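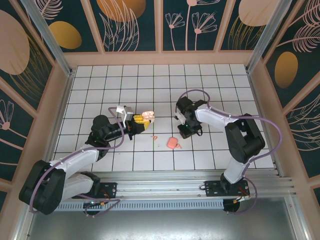
June 28, 2024. Hinge wear, small plastic cases, batch from Vevville. Picked up where I left off in May with the lid springs. Earbud cases are the worst of the lot for this — small rounded lid, short hinge, and people flip them open all day. The pale pink one, held open over the white tile, has the lid shape I want to copy for the test blanks: rounded, no flat to catch a thumb on. Sketched it at double size and left the drawing in the Gromness folder.

Cycle counts so far. Blank 16 went to 1,717 openings before the lid stopped staying up by itself. Blank 17 is still going and feels stiff. Same resin, same pin, but 17 had the hole reamed after molding and 16 did not. I'd like to blame the reaming but two blanks is nothing. Need more from the same shot.

Kazimír Murín looked at the pin from 16 under the loupe and found a bright ring near one end, so the load is not even along its length. He thinks the hole is tapered from the mold. I measured and could not settle it, the gauge is too coarse for that.

Mustivbridge called about the spring wire. They can do the thinner one but the minimum is 100 pieces. Said yes.

To do:
Section blank 16 through the hinge, polish, look for cracks at the root.
Ask Ďurica if the core pin was changed after the first run.
Grease on half the next set, dry on the other half. Mark them on the bottom this time — the marker on the lids rubbed off.
Leave 17 running, check the lid angle every morning before the heating comes on.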